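Stavstead and Wasadstead ruins survey
Progress report, 16/12/2018

Work done
We have visited 26 of the 40 sites on the old parish list. I doubt the list more than I did in August. Two "chapels" at Stavstead look like field barns to me, and the holy well at Sayce is a cattle trough until someone shows me otherwise. 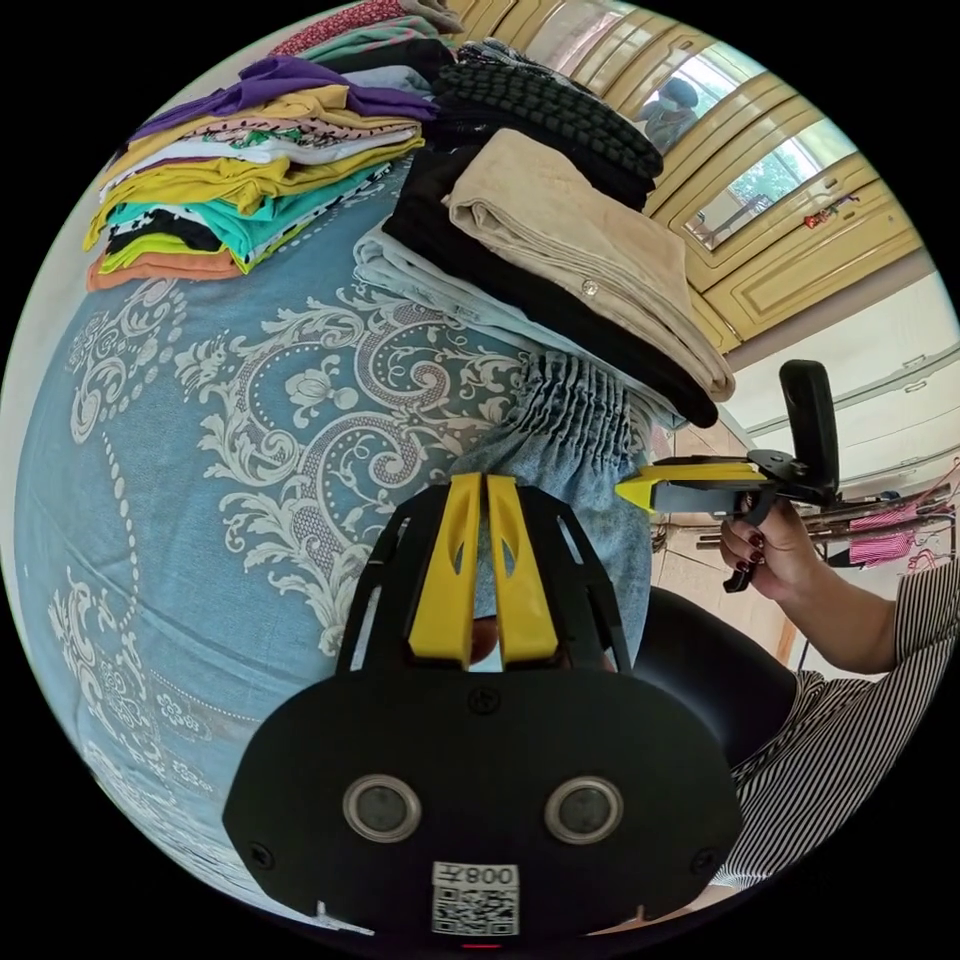

Problems
Killian Pons dates the west gable at Wasadstead to before the tower. I am not convinced - the mortar has been patched too often to say. Évan Bouvier is checking the Astska burial register, which has 9 pages missing. 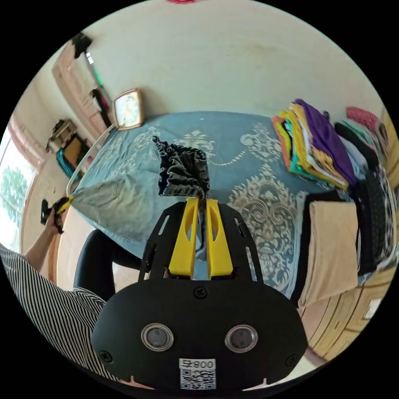

Dark grey cloth, held between the yellow fingers.

Spending and next steps
We are about £2 a site over on travel. The remaining visits should be finished by spring, though the farm track to Astska floods and I would not promise it. Please hold the money for the printed guide until the dates are settled.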